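Shared Laundry Rooms Need a Posted Cycle Length

Most apartment buildings with a shared laundry room post the price of a wash. Very few post how long it takes. I think the second number matters more, and that leaving it out causes most of the arguments on the corridor notice board.

My building, Clarden Court, has 203 apartments and 13 washers. On paper that ratio is workable. In practice the machines stand full of finished clothes, and the next tenant has to choose between waiting and emptying a stranger's load onto the folding table. The management company, Stinel, answered in January with a notice asking residents to be considerate. Consideration is hard to schedule.

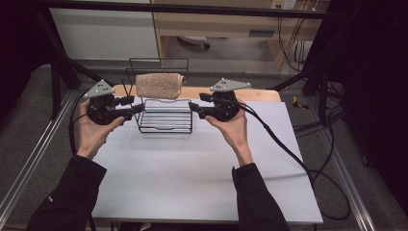
What a posted time would change

A washer that displays "normal" tells the tenant nothing. The same setting can run short on a light load and long on a load of towels, as the machine rebalances before it spins. Remedios Agbayani, who kept the sign-up sheet on our floor until it was abandoned, logged 371 loads and found that late pickups clustered on the heavy cycles. People had set a timer for the wrong length. They were not being rude.
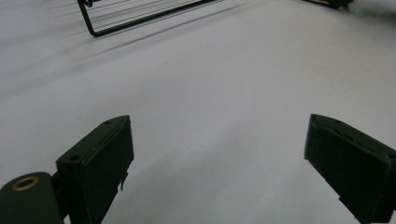 A printed range on each machine would cost very little. It should give the shortest and longest run for each setting, in minutes, and be checked again whenever a machine is replaced. The Tromora building across the street did this with a label maker. Its tenants still complain about the dryers – a separate problem, mostly of lint and poor venting – but the washers turn over.

The usual objection is that an app would do the job better. Stinel has priced one at $483 a month, to be recovered through rent. An app also assumes that every tenant has a phone charged and a signal in the basement, and ours has neither reception nor an outlet near the door.

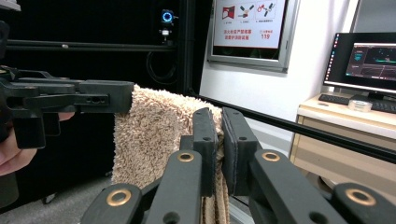

Fines are the other favorite. They require somebody to prove whose load was left and for how long, and the building has no means of doing either. The Cruzado Street co-op tried a fine and dropped it.

I have asked for the labels to be on the agenda for the tenants' meeting on 2nd June. If Stinel would like the wording, I have a draft.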